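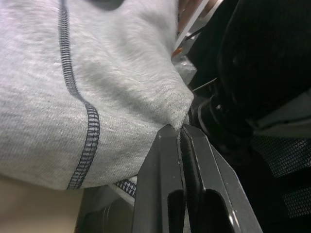

Gray knit with navy flatlock stitching.

I moved to the new apartment in October and it has no washer hookup, so for the first time since college I am doing my laundry in a shared room in the basement. I have been at it long enough now to have a routine, and a few people asked how I was managing, so I am writing it down.

There are 11 apartments in the building and two washers. You can work out the problem. Evenings are bad. The hour right after dinner is the worst, and if you go down then you will stand there with your bag and go back up again. I tried early mornings for a while and it worked until Tiago Meireles on the second floor had the same idea. Now he goes at six and I go at seven. We never discussed it.

The machines take a card that you load at a box by the door. The box only takes bills and it does not give change, so I keep fives in a kitchen drawer. My first load came out with soap still in it. Zulmira Salgado, who has lived here longest, told me to use half the detergent I was using and to skip the quick cycle. I did both and the towels got softer.

The dryers run hot. I ruined one sweater before I learned that. Anything I care about now goes on a rack in the bathroom with the door open. Sweatshirts take a full day and the thick seams are always the last part to dry. If I fold them too soon the whole drawer smells. I check the cuffs and the seams with the back of my hand, and if they feel cool I leave them another few hours.

I also stopped sorting by color the way my mother did. I do one load of sheets and towels and one load of everything else, cold. The only exception was a new pair of jeans, which I washed alone twice.

What I did not expect was the cost. I added up the card receipts in my first winter here and they came to 255 dollars. At the old place I never thought about it because it was buried in the water and electric bills. Catarina Sequeira, my sister-in-law, thinks I should buy one of those small portable washers that hooks up to the kitchen faucet. I looked at them. The lease says no, and I would have nowhere to put it anyway.

So I wash less. Jeans get worn several times. Sweatshirts go over the back of a chair and get another day. I bought a second set of sheets so that I am not waiting on a dryer at bedtime, and that was the best money I spent on any of this.

The landlord says a third washer is coming in the spring. Zulmira says he told her the same thing the year she moved in. I will update this post if it shows up.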